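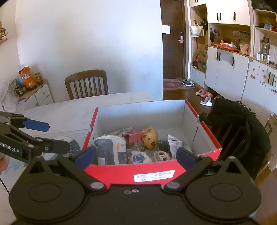
Hi, I'm Ilgın, and I need two patient people to help me sort mixed boxes at Sezer! Toys, snack packets, wrappers, odd little things with faces on them – they all come to us jumbled together, and we work through them at the dining table, one box at a time. You'll pull out the trash, bag up the small stuff and write a label for each box. Four hours a day, tea on me, and no experience needed (I had none either). Write to me or Remzi Kurtuluş by May 17, 1999 and tell us which mornings you're free.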